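THE KITCHEN CORNER REOPENS, WITH FEWER PEAS

Regulars at the Disstead Toy Library will have noticed that the play kitchen shelf has been bare since the end of summer. The shelf is now full again. It took longer than promised, as did the new doormat, and we would like to thank everyone who asked after both at the desk, some of them daily.

The old set had served us well, in the sense that it was still here. By the final stocktake it consisted of one saucepan without a handle, a frying pan that had spent a season in the sandbox, four lids that fit nothing, and a felt fried egg of great age. The peas were gone entirely. We had 33 of them once. If you have a pea, please keep the pea.

The replacement is going out as six separate kits, each in its own zip bag with a card listing what ought to be inside. You borrow a kit the same way you borrow a puzzle, for three weeks, and you bring back what you took, or something close enough in spirit that we can have a conversation about it. Kits 1 to 5 are the usual run of pots, cups and cutlery. Kit 6 is the one everybody wants, and we have already had to start a list.

Kit 6 is the fruit and dishes kit. It has a plate, a round dish, a colander, strawberries, an orange slice, a peeled banana and a bottle of ketchup. What meal this adds up to is between your child and their conscience. In our experience the ketchup goes on first and the strawberries are consulted afterward. We have been served this dish at the Saturday-style pretend cafe more often than any of us can remember ordering it, and the correct response is to say it is delicious and ask for the bill, which is generally a thousand dollars.

The colander deserves a word of its own, having turned out to be the most popular thing in the building. It is a hat. It is a boat, though a poor one. It is a bed for the banana, a drum, a bug trap, and a thing to look through while pretending you can't be seen. Very occasionally it is a colander. One borrower under four sat with it over their face for the whole of story time and, when the story ended, asked for it again from the beginning. 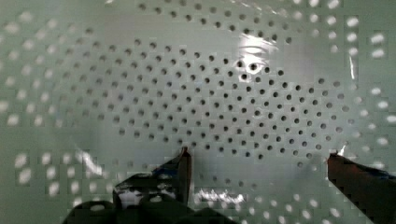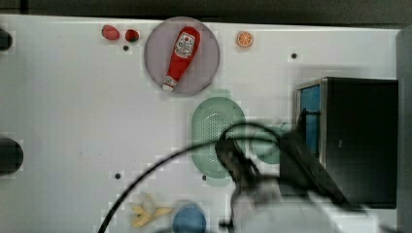

The colander from close in, and with the rest of the fruit and dishes on the white table.

A few practical matters, which we list every year and will list again next year.

Wash the plastic pieces in warm soapy water and let them dry before they go back in the bag. A bag zipped shut on damp strawberries develops a personality. An old toothbrush does a good job on the colander holes, particularly if modeling dough has been involved. We know it has been involved. Please don't poke the dough through with a pencil, as this leaves you with the dough and also the pencil lead.

The banana is already peeled and stays that way. Several children have tried to close it. You may wish to prepare yours for this before you get home.

The orange slice is small and travels well in coat pockets, car seats and boots. Check all three before you tell us it has vanished. The strawberries come as two, and they are different shapes, so we will know if one comes back as a grape.

There is no real ketchup in the bottle and we would be grateful if it stayed that way.

Money, briefly. The whole kitchen order came to $1,493, including the zip bags, the shelf labels and a delivery charge that we have decided not to discuss again. Most of it came from the June book sale, and the rest from the jar by the door, into which somebody has also been putting Stiltadberg bus tokens. They are very handsome tokens. The bus company will not take them back.

Late fees stay at 25 cents a day per kit, with a ceiling of whatever we think you can stand. Lost pieces are a dollar each, except for the colander, for which we would simply be very sad. If something breaks, bring us the bits and tell us what happened. We enjoy the stories, and the glue is already out.

The list for Kit 6 is on the clipboard at the front desk. You can put your name down once. Writing it again further down in a different color does not move you up, and we do recognize the handwriting.

Next month: the train table, and why there are now two left-hand switches and a piece of track that belongs to a different town.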